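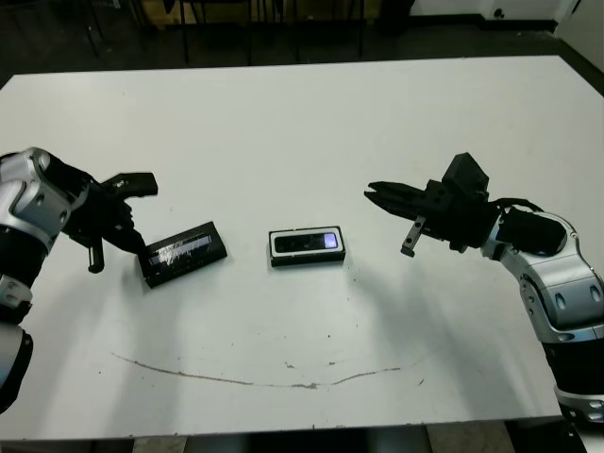

Fig. 1. Work table with the two small devices.

Project report – Sorting small devices on a shared table
Larthorpe, 14 January 2018

1. What we wanted to do

Short version: the drawer in the Messina room is full of small black things. Phones, cases, little boxes with a screen, chargers that fit none of them. People put stuff back anywhere. We wanted a simple way to lay things out, decide what each one is, and put it in the right tray. Plan was one week. Took 2.

2. The table

White, rectangular, matte top. Good for this, dark items show up right away and you can see the edges. Bad side – it shows everything else too. Smudges, specks of dirt, and a long thin brownish streak that curves across the lower half (see Fig. 1). We tried dish soap, then a baking soda paste. Streak got a bit lighter at one end and that was it. Left it alone after that and just kept the items above it.

3. The items

Most of the time went on pairs that get mixed up. The two in Fig. 1 are a fair case. Both black, both rectangular, both small. One is something like a phone or a small case, with a glossy top that looks scuffed or even cracked depending on the light. The other is smaller, has a white or light gray rim, and there is a small bright blue-white patch near one end of the window.

First version of our rule was "screen goes in tray A". Bad rule. Glossy top is not the same as a screen and we argued over it for most of an afternoon. Second version goes by the rim and the size, and only then the top. Works better. Still not great for anything with a sleeve on.

4. Trays

Cistwood trays, the shallow kind, 20 in the pack. Labels on the short side so they can be read when stacked. We used the Rirnunitz label sheets and they peel if the tray is wiped with anything damp, so next group should use tape.

5. Problems

– Reflections. Glossy tops pick up the ceiling lights and you cant tell a scratch from a streak of light unless you tilt the thing.
– Laying items too close. Leave a gap, at least a hand wide.
– Crooked items. We wrote "lay straight" on the sheet, people don't. Stopped caring, it made no difference to the sorting.
– Log sheet had no column for "dont know". Added it on the second day, got used a lot.

6. Still to do

Drawer two has not been touched. Photos for the log need retaking with the lights on the window side off. Someone has to write up the tray list properly, ours is in pencil and half of it is abbrevations. Trays and log are on the bottom shelf, left of the door.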